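Zastside Neighbors Help > Kitchen and Bath > Sinks and Drains

Kitchen sink drains slowly, but only in the evening

Asked 8/27/18
3 answers

We moved into a second-floor apartment on Prunard Street last December and the kitchen sink has always been a little slow. Over the summer it got worse. In the morning I can run the tap as long as I like and it goes down fine. After dinner the water backs up a couple of inches and takes 4 minutes to clear. No smell, no gurgling, and the bathroom sink and tub are normal.

I have tried boiling water, baking soda and vinegar, and a plunger. The plunger helped for two days. There is no garbage disposal. The building is 41 years old and has its original pipes as far as the landlord knows. He says a plumber will cost 300 dollars and wants me to pay half if the clog turns out to be "tenant caused."

Is this something I can fix myself, and what do I need to buy? Also, can he charge me for it?

Answer 1 (accepted)

Slow in the evening and fine in the morning usually means a partial clog of grease. The hole through the middle of the grease is still open, so a thin stream from the tap gets through. A full basin of dishwater has food and more grease in it and it can't keep up. Other people in the building are also using the same stack at dinner time, so if your neighbors have the same trouble the clog may be past your unit. Ask them before you do anything else.

If it is only you, start with the trap. Put a bucket under it, undo the two slip nuts by hand or with pliers, and let it drop. Clean it out in the tub or outside, not in the sink you just took apart. Check the washers while you have it open. If they are flat or cracked, take one to the store and match it. 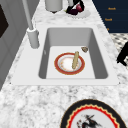 Sadao Hayashi
Member, Kitchen and Bath

Most of the time the trap is not the whole problem. With it off, feed a hand snake into the pipe in the wall. A 25 foot one is plenty for an apartment. Push until it stops, lock it, crank slowly, and pull back. Wipe it with a rag as it comes out — it will be black. Do this until it comes back fairly clean, then put the trap on and run hot water for ten minutes. Look for drips at both nuts.

Skip the liquid drain cleaner. It sits in old metal pipe and whoever opens the trap next gets it on their hands.

Scrape plates into the trash and wipe out greasy pans with a paper towel before washing. A mesh strainer is a couple of dollars.

Answer 2

On the money part, read your lease. Mine on Jelunau Avenue says the tenant pays for clogs from "misuse," but you told us it was slow when you moved in. Did you put that in writing? If so, send him a copy.

Answer 3

Had same thing, bought the Yeoman snake at the hardware store, worked. Wear gloves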